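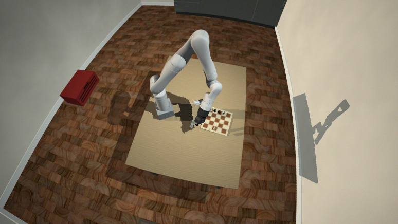
**Figure 3.** Rendered view of a room with an end-grain wood block floor, seen from above at an angle.

### 4.2 Wear and moisture in end-grain block floors

End-grain floors are laid with the growth rings facing up, so foot and wheel traffic presses along the fibers instead of across them. The ring pattern stays readable on the surface (Figure 3), and in older floors it helps in telling original blocks from later repairs.

We surveyed 22 rooms in three former workshops at Brosside, Edwood and Trundness. In each room, blocks were checked for cupping, loose seating and splits that ran from the center of the rings to an edge. Of the 1146 blocks checked, 165 had at least one split longer than half the block width. Most of these lay within two rows of an outside wall. Kovačević reported the same pattern in an earlier study of mill floors and linked it to seasonal damp in the wall footings.

Moisture readings were taken in July with a pin meter, early in the morning before the rooms were opened. Readings near doors varied too much to be used and were left out. The remaining 406 readings show higher moisture at the wall rows than in the middle of the room in all three buildings. The difference was smallest at Edwood, where the blocks sit on a pitch bed that is still mostly whole.

Adomaitis suggests that blocks with off-center rings split sooner. Our data do not settle this. Ring position was recorded only at Trundness, and many blocks there had been replaced with softer stock during the Rätsep repairs. Section 4.3 treats the replaced blocks separately.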